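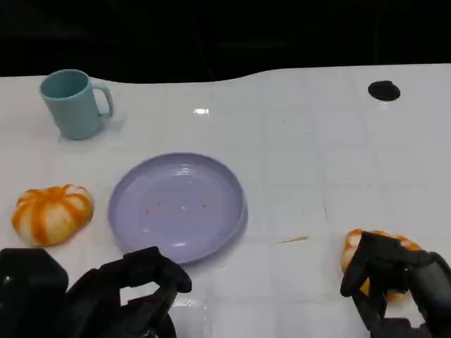

Notice to the Operators of the Greveo Positioning Stage, Jonalbridge Works

It has been brought to the attention of this office that the stage continues to return to its home position after hours. Operators are reminded that homing is to be started from the console and entered in the log.

The stepper driver was replaced in July. The encoder, a Preda unit, was found to be in order. On the night following, the carriage travelled 335 millimetres toward the window and remained there until the morning shift. The supply had been isolated at the time - the key was in the office safe.

Sheila Parsons, who commissioned the stage and ran it for over 2,000 hours, is no longer employed at the Works. Her parameters were erased from the controller in accordance with policy. The controller has since reported a home offset of 2,246 steps, the figure recorded in her handwriting inside the cabinet door.

Jirkex, the manufacturer, has advised that the offset cannot be retained without a battery. No battery is fitted.

Until further notice, the chair by the window is to be left where it stands. Operators who have moved it are asked to return it to its former place before the lights are switched off, and to leave the blind open.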